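Dollov two-finger gripper, review after one season
Edin Dervishi, 3/8/18

We bought the Dollov for our small test kitchen, where the arm must move fruit from the cutting board to a tray. I compared it with the Modard, which cost 35 percent more and came with a longer warranty. My budget did not allow this, so the decision was quick.

Mounting took me 20 minutes. The manual is short but correct. The fingers are black and matte, and they get narrow at the tip, so they can reach an object that lies flat on a board.

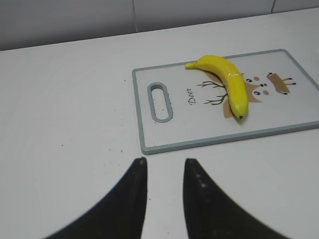
For planning, please count also the small parts. Spare fingers are 89 dollars for a pair, and I recommend ordering one pair with the gripper - the delivery needed 10 days. The cable is sold separately. I did not see this in the offer and had to ask for money a second time.

What I do not like is the software license, which must be renewed every March. Kopecký has no such fee, but their gripper is too heavy for our arm.

I would buy it again for light objects. For jars I would look at something stronger.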